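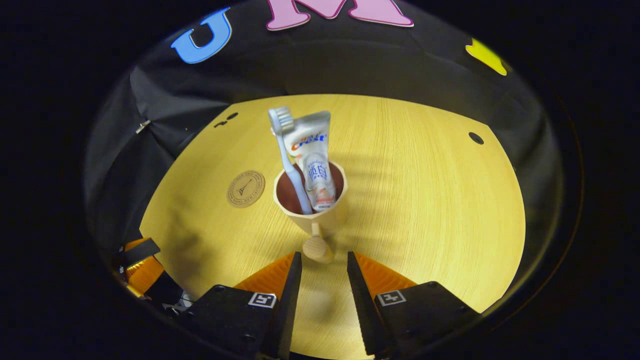
Toothbrush and toothpaste in the cup, coaster to the left.

Filed under: Workshop & Kit > Budgets and Buying

Hand-held grippers: buy more, or wait for the arm?

plernel_bench
We've got 700 left this year. Coutinho want 500 for a second hand-held gripper. Bester keep ringing about an arm, which we can't afford before September anyway. The bathroom cup task above is what we'd use it for. Worth it?

saltmarsh
For two jaws and some screws? No. Ask what spare fingers cost before you ask about anything else. Our last supplier was cheap until we needed parts.

odd_sock
Disagree. One gripper means one person working and everyone else making tea. A second pair of hands is the cheapest thing you'll buy.

saltmarsh
If you've got the people. Have they?

plernel_bench
Two of us, mornings only.

saltmarsh
Then you've got a staffing problem and a salesman.

kettle53
Biltska quoted us 1,000 for what sounded like the same thing with a longer warranty. I read the warranty. Fingers weren't in it — nor was postage.

odd_sock
Fair, but that's Biltska. I'd still get the second one and keep 200 back for repairs. A tube and a brush side by side in a cup is fiddly work, you'll want the practice in before any arm turns up.

saltmarsh
"Before any arm turns up" is how budgets vanish. Get the arm price in writing first.

plernel_bench
Asked Bester for that just now. They'd like to arrange a call.

11 replies hidden · 4 shares
Contact the moderators | Back to top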